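Progress report to the Diekmann Fund
Shared meals project, Gustard Community Kitchen
Reporting period: January to March

The grant pays for a weekly evening meal at Gustard and a small store of tableware that other groups in the neighborhood can borrow. The meals started in the second week of January, one week later than planned, after the gas inspection was moved. We have served 12 meals since then. Attendance was low in January and has settled at roughly 39 people a night.

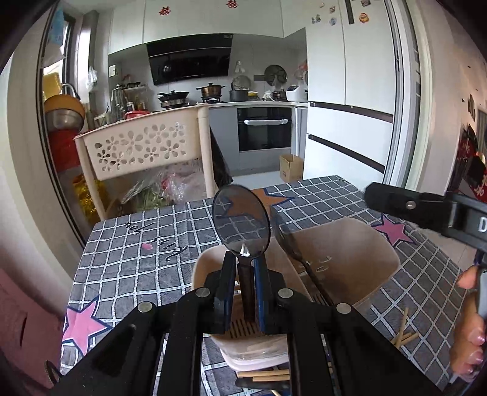 Doors open at 5 p.m. and food goes out half an hour later. We tried a later start in February, but families with young children stopped coming, so we went back to the first schedule. The soup and rice nights draw the most people. Baked dishes take too long in the one oven we have, and we have dropped them for now.

Food costs are under budget. Ekuretti Produce gives us a discount on vegetables if we collect them ourselves. Dry goods cost more than we expected, mainly rice and cooking oil, and we have moved part of the transport line to cover them.

The lending store opened in February. Five groups have signed up and two have borrowed more than once. Each group fills in a sheet when it takes things out and another when it brings them back. Small items go missing most often – teaspoons above all.
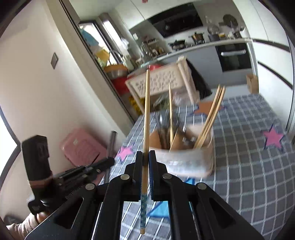 One of the borrowing groups wrote that the sheet was too long and that they would sooner pay a small deposit and skip the second form. We have cut the sheet to one page. We have not brought in a deposit, as the grant terms say lending must be free, but we would like to discuss this with you before the next period.

Table settings are now packed by type and labeled on the lid. This has shortened setup before the meal, and new helpers can do it without being shown.

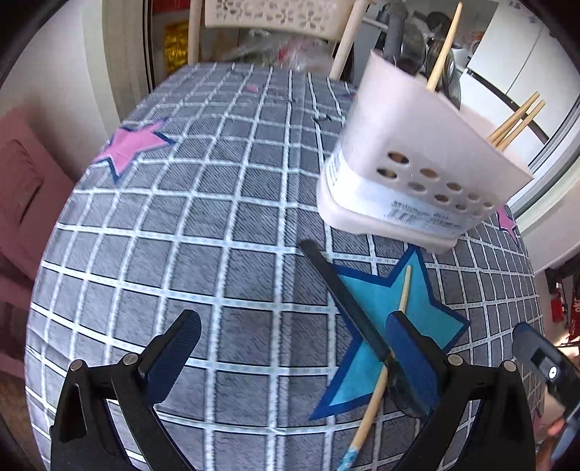 Wooden stick with blue-and-white patterning at one end.

The dishwasher bought from Drodetti was delivered in March. It still needs a new drain fitting, and until that is in we wash by hand. The plumber's quote is within the repair line. 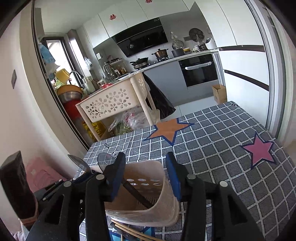
For April to June we plan to keep the weekly meal, finish the dishwasher work and add a lunch once a month. We also need a second set of shelves for the store. We are not asking for more money at this stage. The spending table and receipts will follow separately.

Gustard Community Kitchen – Contact – Reports – Back to top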